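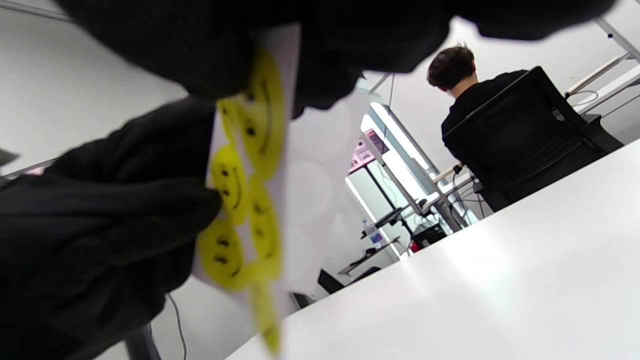
Peeling is my favorite thing to teach, and it's the part of the course people sign up for without knowing it. Everybody arrives wanting to stack blocks or pour coffee, and by the end of the second session they're all arguing about adhesive. I love it! A sticker is thin, it bends, it grabs whatever touches it, and the thing it's stuck to bends too. Look at the yellow smileys on their backing paper and you can see most of the trouble already: the sheet is thin enough to be a bit see-through, it needs fingertips pinching the edge to keep it under control, and the places where stickers have already come off show up only as faint circles. A person reads all that without thinking. Your policy has to get it from pixels.

Courses > Robotics Workshop > Unit 4: Peel and Place
Home Schedule Handouts Lab Rules Contact
Last updated: 2021-07-01

What we're doing in this unit

You'll record people doing the peel, then train on the recordings, then watch your model do something odd with a sticker and try to work out why. The third part takes the longest, so please don't leave it for the last evening. (You will anyway. I did, when I was in your seat.)

Teams are the same as in Unit 3, except that Octavio Flores has moved over to Wing-yan Kan's team to even things up. Áine Ní Chonaill is running the lab hours and has the key to the supply cupboard. Ask her for sheets before you run out, please!

A little about edges

A peel has a start, and the start is where nearly everything goes wrong. You need to get one side of the sticker to lift away from the paper before you can pull it. There are two usual ways. One is to get a nail or a thin fingertip under the rim. The other is to bend the backing sharply, so the sticker (which is stiffer) doesn't want to follow and pops up by itself. I lean toward the bend because it needs less precision, but Marlene Kröger's team did the rim method last term and got lovely results with it, so try both and argue with me.

Once the rim is up, pull low and slow, back over the sticker itself. If you pull straight up it tends to curl over and stick to your glove, and then you have a second problem that isn't in your dataset.

Recording

Last term's set has 2,955 episodes in it. We threw out 147 of them, mostly for episodes that began with the sticker already half lifted - the model learns very quickly that stickers come half lifted, and then it waits for one. So begin with the sticker flat, every time.

Each team records 700 this time. It sounds like a lot and it goes faster than you'd think once two people get into a rhythm. Swap roles often. Hands get lazy, and lazy hands all peel from the same corner of the sheet.

Things to vary as you go: the angle of the sheet, which sticker you go for first, how full the sheet is, who's peeling. Things to leave alone: glove color, and the frame rate. If you lose a sticker to the floor, finish the episode and tag it as a drop. I want the drops. They're some of the most useful recordings we have, and I'm still sorry about the ones we deleted in our first year.

File names go team, then session, then episode number, all lower case. The Felell folder and the Nivura folder on the shared drive are for two different units, and yes, the names tell you nothing. Peel and Place is Nivura.

Evaluation

We score 61 trials per team on a sheet your model hasn't seen. A peel counts if the sticker leaves the backing in one piece. A placement counts if it lands fully inside the marked square. Tilted faces are fine, upside-down faces are fine, folded stickers are not. Gheorghița Stoica does the scoring and she's stricter than me, so don't bother appealing to my good nature.

Before next time

Read the Llewellyn notes on contact, at least as far as the part on compliance. Bring one question about it, written down. And if you're thinking of carrying this on as your September project, come and talk to me early - there are only so many arms to go around.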